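Mon 12 December

Printed wood grain. I'm for it. There, said it. Had 19 emails since the November column, most of them cross, one from a reader in Pondovberg who calls it "a lie you eat your dinner off". Fine. But has he priced a real top lately? 2,000 for the one I looked at, and then oil it, and then mind it for ever.

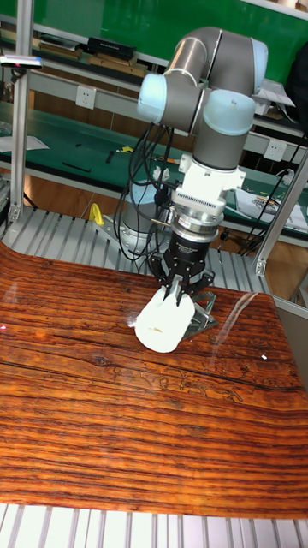

My Plotik table was a fraction of that. Five years of tea, homework, glue. One wipe. Nobody goes round with coasters looking pained, and I dont lie awake over rings.

Yes it's shiny. Yes the streaks are a bit much, all that orange and brown, a tree would blush. So what? Cheap things are allowed to be cheerful. A kitchen roll or a loo roll gets dumped on it and life goes on.

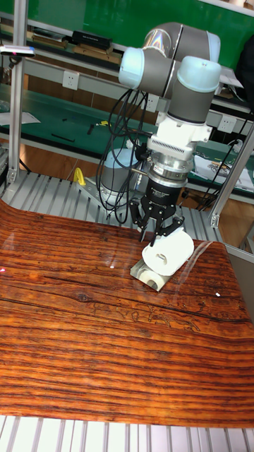
Toilet roll, clear block, wood-pattern top.

What gets me is the snobbery. Same people have plastic "slate" on the bathroom floor and never say a word about it. Buy the oak if you've got teh money. I'll be over here with a damp cloth, done in 30 seconds.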